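Valgate two-arm starter kit — worth it for a small school club?

Wenceslao Bustos
Our club has 600 dollars left in the budget and a chance at a used Valgate kit, the tabletop one with the pair of arms. The seller says it can pack small things into a soft bag, and that's exactly what the kids want to try. Before I talk everyone into it, has anybody here lived with one for a while? How fussy is the setup, and do the grippers cope with floppy stuff?

Jorkik
We've had ours since February and I'm fond of it, so take this with a grain of salt! Setup took me 2 evenings, mostly because I clamped the arms too far apart and had to start over. Hard objects were easy from the first day. Soft bags took a lot more patience — we recorded 100 practice runs by hand before it did anything I'd show a parent. Use a pouch that stands up by itself and start with light toys. Do ask the seller whether the cables are included, as the replacements are slow to arrive and the short ones pull when the wrist turns. For a club with time on its hands, I'd say go for it. I'm putting a picture of our pouch exercise at the bottom so you can see how close the two grippers get to each other.

Cumer
never used the valgate but we had the Espinoza one and sold it. software was a pain. get whichever one your kids can get running without you
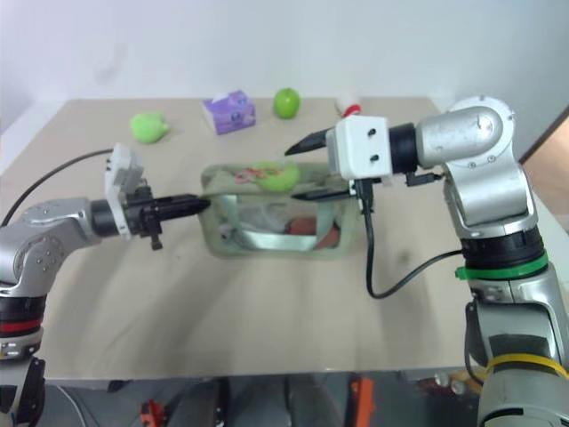 Pouch exercise, with a toy pear at the top edge of the green bag and a gripper on either side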